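Notebook: Puvon suturing kit on trial, wrist camera and practice pads
Jul 26, 2024, Wadstead bench, entry by Leopold Danzer 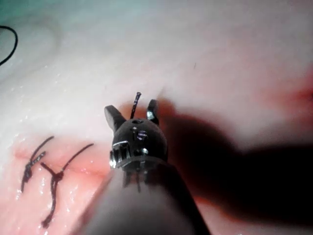 1051 words, 4 min read

Third long session with the Puvon kit, and I want to get it all written down while my hands still remember it, because last time I left it until the next morning and ended up with half a page of arrows that even I couldn't read. Kamran Niazi was on the other console for most of the afternoon and has promised to add his own notes underneath mine. (Kamran, please do, even if it's only a line or two!)

For anyone picking up this notebook partway through: Vevance have lent us the kit through the end of the trial period, and we owe them a written review and ourselves a decision on whether to buy. What comes in the case is the instrument adapter, the small wrist camera with its clamp and cable, a stack of practice pads, thread, and the Kingi software that does the recording and the scoring. We supply the arm, the instruments and the patience.

Setup first. The adapter went on much more sweetly than it did in April, when we had the older version and I spent most of a day shimming it. The new latch has a proper click to it. I did have to reseat the camera clamp twice before the view sat straight, and I'd like Vevance to put an index mark on the collar so that you can take the thing off for cleaning and put it back in the same place. Kamran has scratched a little line on ours with a scribe for now, which works beautifully and will probably cost us our deposit.

Calibration took two tries. The first run stopped without saying why and left a message on the screen that only read 134. The manual has a table of codes at the back and 134 isn't in it, so I rang the support line, and a very pleasant woman told me it means the camera cable has been plugged in after the software was started. Restarted in the right order, no more trouble. I've written it on a piece of tape and stuck it to the lid of the case. It ought to be in the manual.

Now the view, which is the main thing we're paying for. The picture at the top of the entry has two tied stitches on the pink seam to the left, and the wrist coming up from the bottom with its jaws open. I'm really fond of this camera for close work. The pins and screw heads on the wrist are crisp, and you can follow the twist in the thread at the knots, so when we talk through a stitch afterward we're talking about the same strand. The price of it is that the shaft is big and soft in the foreground and takes up a good deal of the lower middle, and whatever lies underneath it you simply can't see. I found myself wanting to lean my head to one side to peer around it, like a child behind a tall hat at the movies.

Then there's the shadow. Look at the right-hand side: it runs from just beside the right jaw out toward the edge, and inside it the pad goes to deep brown and nearly black. If you were working from right to left you'd be driving into the dark. We tried the room lights up and then down and I couldn't settle on which I preferred. A second light on the other side would be my first request, even a cheap one on a gooseneck, and I'm going to borrow one from the inspection bench before the next session and see what it does for us.

The glints are a smaller matter. The pad has a moist surface and the lower left is full of bright little points. My eye got used to them quickly enough. Kingi did not, or so I suspect: it has a thread-finding overlay that is meant to draw a line along the suture, and it wandered off after highlights more often than I'd like. I switched it off in the end and was much happier. Kamran kept his on and swears by it, so we may just be looking for different things from it.

About the pads themselves, I was ready to be grumpy and I'm not. They're pale with a pinker area along the cut, and they take a bite of thread with a nice bit of give. The old foam ones we had always felt like sewing a sofa cushion. My one complaint is that they slide. The tray has a lip on only two sides and a good firm pull on a tail will walk the whole pad along with it. Double-sided tape is a poor answer on something damp. I'd like a clamp bar, or four little pegs, or anything at all.

The thread is dark and braided and shows up very well against the pad, which matters more than I'd have guessed before we started. It frays a little with handling. We also leave our tails too long, both of us, and I know perfectly well it's laziness about changing over to the scissors. Long tails lie across the place where the next stitch wants to go and then you're picking them out of the way with the very jaws you need for something else. Trim as you go, Leopold.

Price, so that it's in here somewhere. Vevance want 1000 a year for the Kingi license on top of the hardware, and pads are extra after the first stack. I don't mind paying for the camera and the adapter. I mind the license a good deal more, given that the part I use every day is the plain recording, and I've asked whether there is a version with the recording and none of the scoring. The answer so far is that they'll ask. I'd hold off on signing anything until we hear.

Where I've landed for today: yes to the hardware, yes to the pads if the tray gets sorted out, undecided on the software. Kamran is warmer on the whole package than I am and he should say so in his own words.

To do before the next session: gooseneck light, something to hold the pad still, ask Vevance about the collar mark and the missing code, fresh tape for the lid. The camera window also wants a wipe with the soft cloth, which is in the left drawer, under the gloves.

KN: Read all of the above. Leave the overlay on for the next one and I'll sit beside you while you do it. The scribe line stays.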